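Spring dusting for the box under the desk

Every April, once the windows can stay open, I get round to the jobs that gather fluff: the back of the fridge, the tumble dryer pipe and, last of all, the family computer.

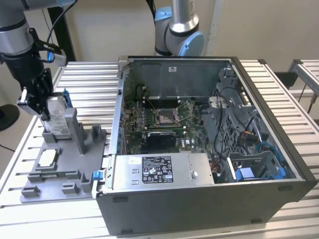 Mariama Yakubu wrote in to say she does hers out on the back step with a soft paintbrush, and that the first time she opened it there was enough fluff in there to stuff a cushion! She wanted to know whether the hoover would have been quicker.

Well, Mariama, quicker perhaps, but I'd keep the hoover for the carpet. The nozzle can build up static, and it's very good at swallowing little screws (ask me how I know). A clean paintbrush, the sort you'd use for window frames, is much kinder. Mine cost next to nothing and lives in the drawer with the fuses.

Switch off at the wall and pull every lead out before you start. I put a scrap of masking tape on each one and write where it came from, which saves a good deal of muttering afterwards. Touch a bare bit of the metal case before you reach in, and again now and then as you go along.

Brush gently from the top down and let the dust fall towards you. If there's a fan, hold the blades still with a finger while you brush them – letting them whizz round is fun but it does the bearings no good. Cans of air are handy for the corners, in short puffs, with the can kept upright. And please leave the power supply shut! Brush the dust off its vents from the outside and call that done.

Screws go in an egg box, in the order they came out. My neighbour Libor prefers a magnetic dish, and I'll admit his has never been knocked off the table by a cat.

While everything is unplugged, wipe down the skirting board behind the desk and go over the plugs with a dry cloth. If the box normally sits on carpet, slip an old tea tray or an offcut of shelf underneath before you push it back. Ours picks up far less fluff since I did that, and the tray had only been sitting behind the bread bin anyway.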